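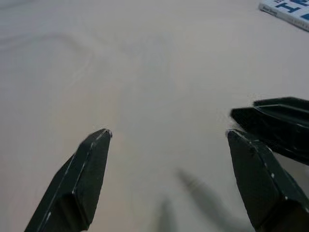
Bedroom notes, September, late morning

I meant to write this up last night and fell asleep over it, so forgive the gaps. The job was the blue bedroom — get the bed made up, find out what still has to be unpacked, and settle the question of which pillowcases stay with that room. I had the Skamska book out for the folding method and, as usual, ended up doing it the way I've always done it.

We started from the bed because it's the one thing in there that isn't going to move again. It took me longer than I'd like to admit to decide that. The headboard is slightly deeper in color than the wall, and I worried the two blues would argue with each other, but with the door open and all that light coming off the white tile next door I've grown fond of the pair of them. The cardboard box can stay at the foot of the wall for now.
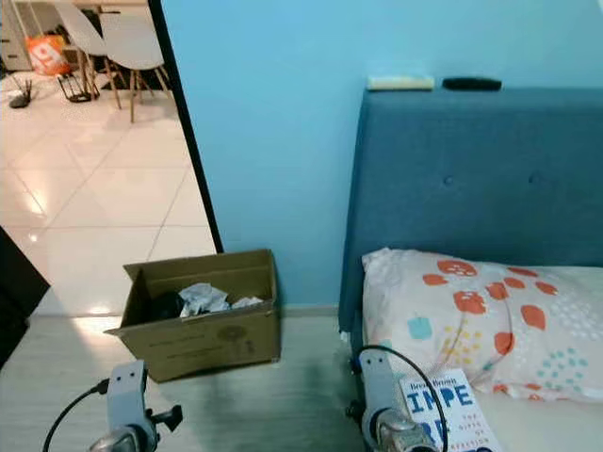
I'd still like it gone before we bring the rug in, and the crumpled paper in it can go straight to recycling unless somebody wants it for the Cirent parcels. The orange bag out on the tile needs a proper home too. Please don't just push it behind the chairs, I will only forget it exists and go looking for it in October.

Sheets next. I went with the plain cream fitted one over the Tratar one, which is 300 thread count and lovely to touch but shrank the last time I washed it and now pops off at the corners. The cream one went through at 12 minutes of tumble and I smoothed the rest by hand. I'm perfectly happy with that for a bed people will be sitting on all day anyway. 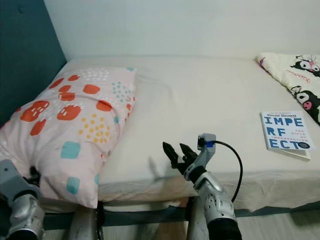
Pink patterned pillowcase on the cream sheet, teal headboard end.

The pink case is the cheerful one, with the red-orange blotches and the dots, and it does pick up the teal nicely. I'd like 2 of them in this room if the Ghumman order ever turns up. Insert is the 80 cm one, plump side out, and give it a good shake by the corners before laying it down.

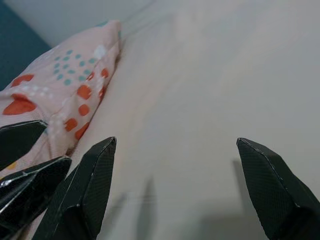

Pink dotted fabric, bunched, beside the pale surface.

Still to do: wipe down the table, vacuum along the baseboard, and write the wash settings on a card for the linen shelf. I'll pick it up again after lunch.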